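Hinweise für die Küche: Griffaufgaben an der Spüle vormachen und aufzeichnen

Merkblatt der Versuchsküche Netance, Stand 26. Februar 2025
Verantwortlich für den Inhalt: Clementina Figueiredo

Die nachstehenden Hinweise richten sich an Personen, die dem Roboter Handgriffe im Spülbereich per Fernsteuerung oder durch Führen der Hand vormachen. Sie ergänzen die allgemeine Einweisung und ersetzen diese nicht. Für Arbeiten am Herd gilt das gesonderte Merkblatt.

1. Arbeitsplatz vorbereiten

Das Spülbecken ist vor Beginn zu leeren und trocken auszuwischen. Kalkränder an Armatur und Beckenrand lassen sich mit einem in verdünnter Zitronensäure getränkten Tuch lösen; anschließend ist mit klarem Wasser nachzuwischen. Lappen, Schwämme und Spülmittelflaschen gehören während der Aufzeichnung in den Unterschrank. Abtropfgitter werden so aufgelegt, dass sie sich bei leichtem seitlichem Druck nicht verschieben.

2. Gegenstände auswählen

Für die ersten Durchgänge eignen sich leichte, unzerbrechliche Teile. Gefüllte Behälter dürfen 900 Gramm nicht überschreiten. Glas und Keramik werden erst verwendet, wenn dieselbe Bewegung mit einem Kunststoffteil 12 Mal ohne Abrutschen vorgemacht wurde. Fettige Oberflächen sind vorher zu entfetten.

3. Annähern und Greifen

Die Hand wird von oben herangeführt und kurz über dem Gegenstand angehalten. Bei liegenden zylindrischen Gegenständen setzt der Daumen an der Seite an, während die Finger über der Wölbung stehen. Erst danach wird die Hand geschlossen. Wer den Handschuh Rotudach trägt, sollte die eigenen Finger langsam und gleichmäßig krümmen; ruckartige Korrekturen gehen in die Aufzeichnung ein und werden später mitgelernt.

Der Daumen liegt seitlich am weißen Zylinder an, die Fingerkuppen zeigen nach unten. Aus dieser Stellung lässt sich die Lage zu den Metallstäben der Ablage gut beurteilen.
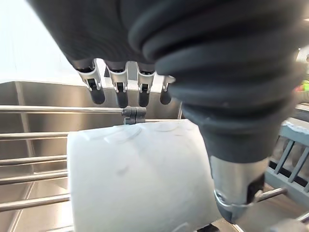

4. Anheben und Ablegen

Der Gegenstand ist zunächst senkrecht anzuheben, bis er die Stäbe sicher überragt. Seitliches Wegziehen über das Gitter ist zu vermeiden. Beim Ablegen wird die Hand vollständig geöffnet, bevor sie sich entfernt. Verkantet ein Teil zwischen den Stäben, so ist die Aufzeichnung anzuhalten und das Teil von Hand zu lösen. Der betreffende Durchgang wird als ungültig gekennzeichnet, nicht jedoch gelöscht.

5. Pausen und Wechsel

Nach 30 Minuten ununterbrochener Fernsteuerung ist eine Pause von mindestens fünf Minuten einzulegen. Beim Wechsel der bedienenden Person wird der Handschuh neu abgeglichen. Der Abgleich erfolgt über das Menü »Hand« im Programm Harkik und ist im Aufzeichnungsbogen zu vermerken.

6. Reinigung nach Abschluss

Die Fingerkuppen werden mit einem leicht angefeuchteten, fusselfreien Tuch abgewischt. Scheuermilch und alkoholhaltige Reiniger sind hierfür nicht zugelassen. Metallteile der Hand werden trocken nachgerieben, textile Abdeckungen lediglich abgebürstet. Abtropfgitter und Geschirrkörbe können mit heißem Wasser und einer weichen Bürste gereinigt werden; Rückstände auf den oberen Kanten sollten vorher kurz einweichen.

Ersatztücher und Aufzeichnungsbögen liegen im Schrank Győri aus. Schäden an der Hand sind vor dem nächsten Durchgang schriftlich zu melden.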